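Mouse skips on a patterned mouse pad, clear mouse
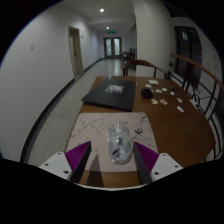

Navameo Community Help > Desk Setup & Accessories Team
Posted June 13, 2023 | 2,431 views

My cursor jumps when I move the mouse over certain parts of my mouse pad. The pad is a pale pinkish beige with thin dark branches and twigs printed on it, plus a lot of little specks. The mouse is one of those see-through ones where you can look at the parts inside. I use it on a brown wooden table with a black laptop.

It works fine when I stay on the plain part of the pad. When I go over toward the right side, where there is more of the print, the cursor either stops for a moment or moves a short distance sideways. It does this maybe 5 times in an hour, more if I am working in a spreadsheet and going back and forth a lot. Clicking and scrolling are normal.

What I have tried:
New battery. No change.
Restarted the laptop.
Moved the USB receiver to the other port. No change.
Lowered the pointer speed. The jumps are smaller but they still happen.

I keep the laptop closed and off to the left, behind the pad, and use a separate monitor when I work. I would like to keep this pad because it was a gift. Is it the print, or is the clear shell letting light in and confusing the sensor? The mouse is from last November so it should not be worn out yet.

Veerle Bosman

losari_desk

It could be the print. An optical mouse takes very fast pictures of the surface under it and compares them. Most of them do fine on a printed pad, but a glossy print or a sharp change from light to dark can throw off a cheaper sensor.

Test it before you buy anything. Put a sheet of plain white printer paper over the right side of the pad, tape down the corners, and work on it for an hour or so. If the jumps stop, it is the pad surface. If they keep going, it is the mouse or the wireless connection.

While you have the mouse upside down, look at the small opening where the sensor is. One hair in there will give you exactly this problem. Use a dry cotton swab and don't push hard. Check the feet too. If one of them has come loose or has gunk stuck to it, the mouse sits at a tilt and the sensor is too far from the pad on one side.

About the clear shell, I doubt it. The sensor looks down through its own lens and the part around it is usually shielded. You can rule it out by turning off your desk lamp during the paper test. Strong sun coming in low from the side can bother some mice, clear or not.

If it does turn out to be the print, try flipping the pad over. Some have a smooth enough back to use, although a rubber one will drag.

pk23

just get a plain black one, they're cheap. had a map of the world on mine and it did the same thing over the oceans

Nuraner

Agree with the paper test. Two things to add.

Wipe the pad first. Cloth pads collect skin oil where your hand goes most, and on a right-handed setup that can be the right half. Lukewarm water, a drop of dish soap, soft cloth, then let it dry flat overnight. Don't use a hair dryer on it, I curled the edges of one that way.

Second, the receiver. You moved it to the other port, but if both ports are on the same side of the laptop that may not tell you much. A short USB extension cable lets you put the receiver on the table next to the pad. Mine was dropping out whenever I had an external drive plugged in beside it, and it looked a lot like a bad sensor. The difference is that a dropout happens anywhere on the pad. Yours seems tied to one area, so I would still start with the paper.

Comment from Veerle Bosman

Did the paper test this afternoon. No jumps on the paper in 2 hours, lamp on the whole time. Took it off and got one within a few minutes. I will wash the pad tonight and try again before I give up on it.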